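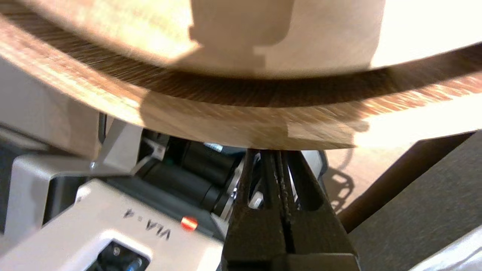

Arkska Bench Arm, two-finger gripper
Item 3679 | Sold by Lorncombe Workshop Supply

We started carrying the Arkska for small shops where people spend a good part of the day picking things up, turning them over and setting them down again. It's a friendly sort of machine to have beside you, and it takes on the fetching and holding so your finishers can keep their hands and eyes on the wood.

The woodturners at Berevdale have had theirs since September, and Nosipho Joubert, who runs the finishing room there, was kind enough to write to us at some length. Her crew handles more than 693 bowls and trays in a busy month, and by mid-afternoon wrists used to be sore. "I still check every rim myself," she wrote, "but I go home with hands that work, and Wian Mabuza has moved off the carrying and is learning to turn, which he'd been asking to do for ages!"

Nobody there lost hours over it. They did need a couple of weeks to get used to sharing the bench, and we'd suggest you plan for the same (a quiet spell is best).

What comes with it
Arm and two-finger gripper
Spare finger pads, item 3266
Mkhize bench clamp
Printed setup guide
14 days of phone help, mornings until noon

Replacement fingers are sold in pairs. Please call before ordering if your bench top is thicker than usual, and we'll find you a longer clamp.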